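Drahomíra Ševčík
11/25/20

ok so I have decided to spend the night before the big cooking day reorganizing every bowl I own, and you are all coming with me. Thread!

1/ Background for the newer people: I moved into the Villham place in September and put the kitchen stuff wherever it fit. Mixing bowls over the fridge, soup bowls next to the laundry soap, serving bowls in a box marked LAMPS. I've been living like this for months and tonight I went looking for something to mash potatoes in and snapped.

2/ Step one was getting everything out onto the table. Everything!! I did not realize how much of it there was. I have a real weakness for a big bowl. If it's wide and sort of pale and I can imagine a salad in it, I'm buying it.

3/ The enamel ones go in the low cabinet by the stove. They're ugly and chipped and I use them every single day (pancake batter, peelings, soaking beans, one time a very small houseplant) so they get the best spot. Fight me.

4/ The Kidberg nesting set is missing the middle one. I know exactly where it is. It's at my sister's, it went over there with coleslaw in it, and it lives there now. I'm stacking the other two with a dish towel folded between them and trying to be a grown-up.

5/ Somebody asked in the replies if you really need the towel. For the glazed ones, yes, I do it every time. I lost a gorgeous blue one in the last apartment from just lifting it out of a stack too fast, and the chip was right on the lip where you'd see it. Paper towel works too, or those felt circles, but I can never find the felt circles.

6/ Break for toast.

7/ Back. Okay, the shelf situation. The upper cabinet was built by someone who only ate off saucers. The shelf pegs only go in at two heights and both of them are wrong. I moved the top shelf up, which means the plates fit and the pitchers don't. So now the pitchers are on the windowsill, where I've decided they look intentional.

8/ Got rid of three things so far, please clap. A plastic salad spinner with no lid, a gravy boat that pours down its own front, and a mug from Osei (I worked there in 2000, the handle has been glued on more than once, it was time).

9/ Now for the one I care about. Found it at the Vultholm flea market under a pile of placemats. The guy wanted more than I had on me and we both just stood there until he gave up. It's that color that's white until you put it next to something white, and then you go oh, there's green in there. A little gray too. I love it so much.

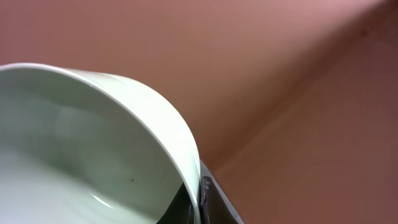
The good bowl. Yes I see the speck.

10/ Going in with a warm soapy sponge. Never the scratchy side on a glaze like this, I don't care how stubborn it is. Wash, rinse, dry it right away with something soft so you don't get water spots, then it can go wherever it's going.

11/ Where it's going is the problem. It's too wide for the upper cabinet and I refuse to put it down low with the enamel gang. Current options are on top of the bookcase, or in the middle of the table with lemons in it like I'm somebody in a magazine. I own one lemon.

12/ Update, table. It's getting the mashed potatoes tomorrow anyway, so there's no point putting it up high tonight and dragging the step stool out again in the morning.

13/ Also found the potato masher. It was in LAMPS.

14/ For everyone asking about the cabinet liner, it's the ribbed kind that comes on a roll, and you cut it with regular scissors. Cut it a bit short at the front or it curls up and catches on the door. I'll post the finished shelves once I've swept.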